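Hard Water, Soft Numbers: Kalkidan Tilahun on Laundry Chemistry

13 February 2023
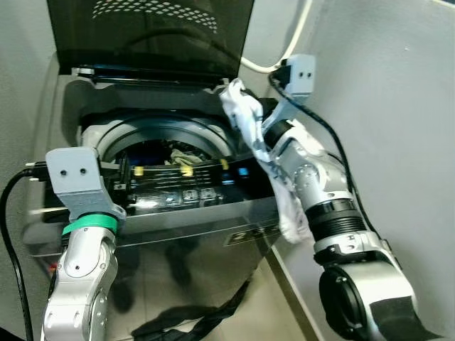

A top-loading washer with the lid open and clothes in the drum.

Kalkidan Tilahun has spent 13 years formulating detergents, the last three of them at Graltberg, where she runs the water chemistry bench. Most of the complaints that reach her desk concern gray towels and stiff shirts.

"People assume the detergent is weak," she said. "Usually the water is using it up before it gets to the fabric."

Calcium and magnesium ions bind to anionic surfactants and to soap. The product is an insoluble film that settles on cotton and holds soil against it. Builders such as zeolites and citrates are added to tie up those ions first. The difficulty, Tilahun said, is that a formula is fixed at the plant and the water is not.

Her group tests at several hardness levels, the highest being 300 parts per million as calcium carbonate. Each formula is run on 48 stained swatches, which are read on a reflectance meter before and after the wash.

"At the top level you see the builder run out," she said. "The curve is flat, then it drops. A user at that point can add more product or soften the water. Adding more has a cost – you have to rinse it out again."

She is skeptical of dosing caps. In December her colleague Seung-woo Jang compared the fill lines on competing caps and found them hard to read once they were coated with liquid. Graltberg has since moved its line to a raised ridge.

On temperature she was brief. Enzymes in current products work well in cool water, though body oils still come off more readily in warm. "Cold for most things, warm for sheets and towels. I don't have a more interesting answer."

Asked about vinegar in the rinse, she said it dissolves some mineral residue but should never be combined with chlorine bleach, as the mixture releases chlorine gas. She also noted that repeated use may be hard on some rubber seals.

The next round of tests will cover powders, which Tilahun expects to do better in hard water. "Powder can carry more builder," she said. "Liquids sell better."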